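Notebook – Skutbridge boot, outsole rework
April, entry 16

Sole delamination again. Kelly Frota brought the returned pair in at 8:40 and put them on my bench without saying good morning, so I knew before I looked. Left boot, toe end, the outsole had let go of the midsole far enough to get a thumbnail in. The right one was fine. It is always one boot. I would respect the glue more if it failed in pairs.

Wear log says 70 days on a concrete floor, mostly standing and kneeling, owner is a tile setter. Kneeling is the part we keep forgetting. When you kneel the toe bends hard and stays bent, and the bond line right behind the toe cap gets pulled open for minutes at a time. Our flex machine bends the boot and lets it go again straight away, like a polite handshake. It has never laid a tile in its life.

Peeled the rest by hand. Adhesive stayed on the midsole, nearly none on the rubber. So the rubber side is the problem: either the scuffing was too light or there was mold release left on it. Raíssa Honorato says mold release. Raíssa said mold release last time too, and was right, which I am recording here so that I don't have to say it out loud. 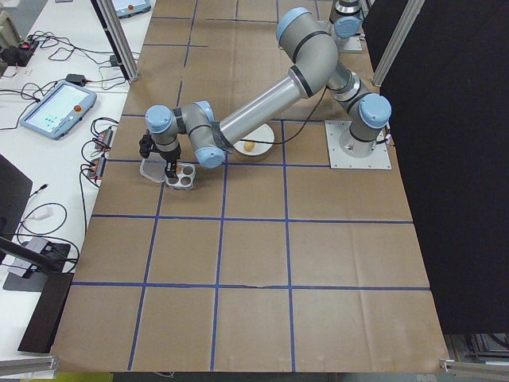
Called Erberg about the outsole batch. They wipe the molds down with something new since the winter and "didn't think it would matter to you." Asked for three pairs of soles from before the change. They have one pair, wrong size, and a lot of sympathy.

Plan for the rest of the week:

A – current soles, current prep (control)
B – current soles, solvent wipe twice, then scuff
C – current soles, scuff, wipe, scuff again, primer

Kelly wanted a D with the Karunaratne adhesive. I said one thing at a time. Kelly said we have been doing one thing at a time since the fall. Fair. D is in.

Static bend rig: two clamps and a length of threaded rod, toe held at the kneeling angle overnight. Cost us nothing except the good clamps, which the upper people will want back. Set the angle off my own foot, kneeling on the shop floor with Raíssa holding the protractor. Did not enjoy getting up. 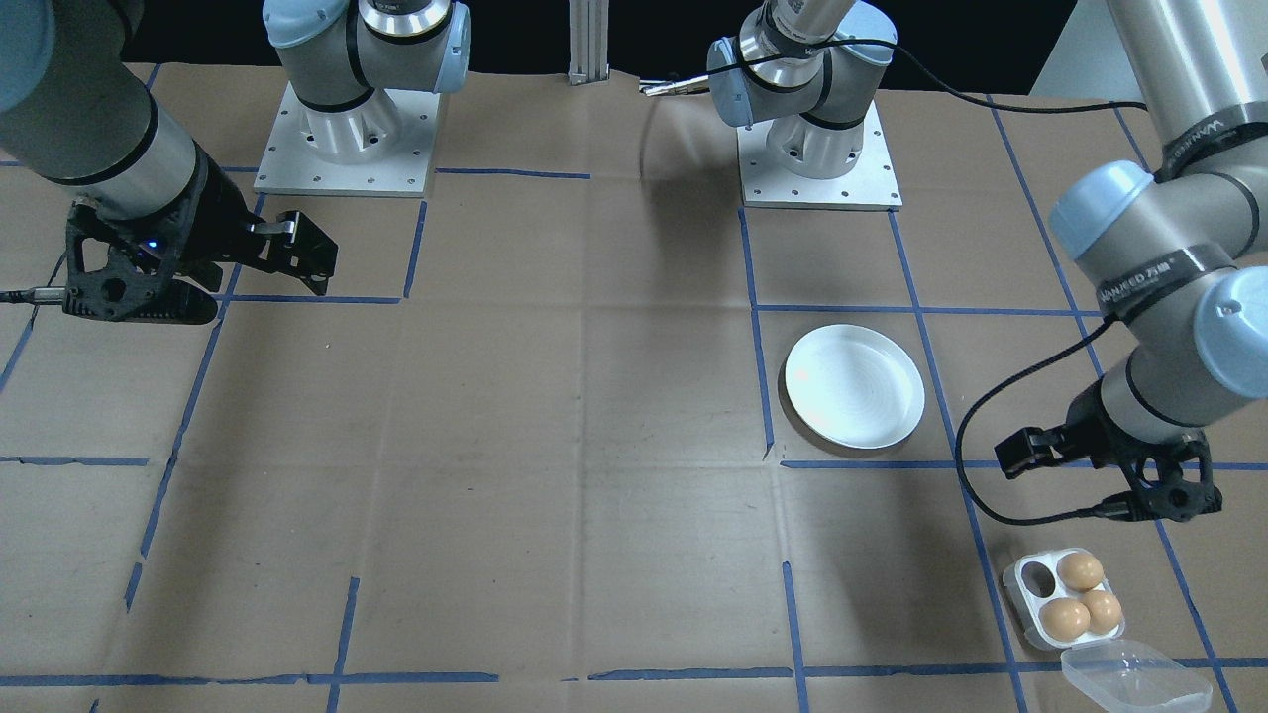 Results, next morning, 7:15.

A opened at the toe, same place as the return. I have rarely been so pleased to see a boot fall apart. At least the rig tells the truth.
B closed all the way around but gave a little under the pick on the outer side.
C tight. Could not start it with the pick. Started it with a screwdriver, which proves only that I own a screwdriver.
D tight too, but the squeeze-out dried yellow and you can see it from across the room on the gray midsole. Kelly calls it a design feature.

Put A back on the flex machine out of curiosity, using a fresh sole from the same batch. 3,051 cycles, no opening. So the test we have been passing for two seasons would have gone on passing this boot forever. Wrote that on the whiteboard. Somebody has drawn a small frowning boot next to it. 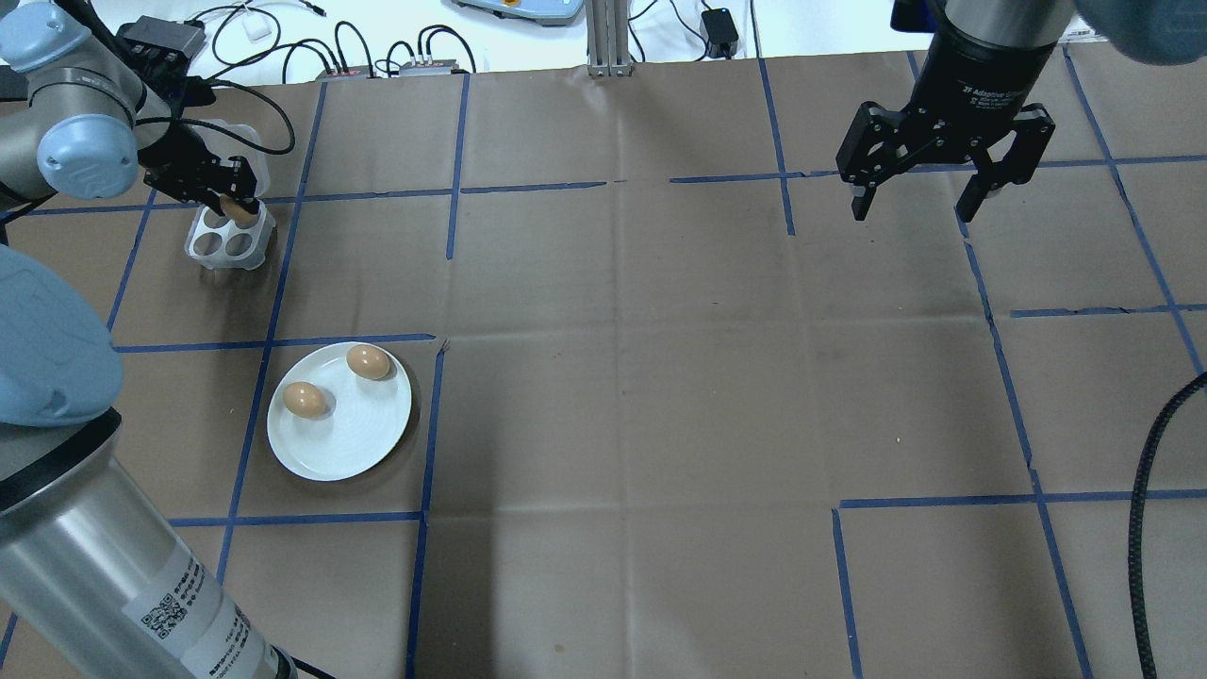
Bodedlow wants the weight figure by tomorrow. Primer adds 3 grams a boot, and they will ask where it came from. Tell them it came from the sole staying on.

To do:
Rerun C with the heel loaded as well
Get the mold wipe data sheet out of Erberg, in writing
Ask the tile setter which knee goes down first (left, I bet)
Return clamps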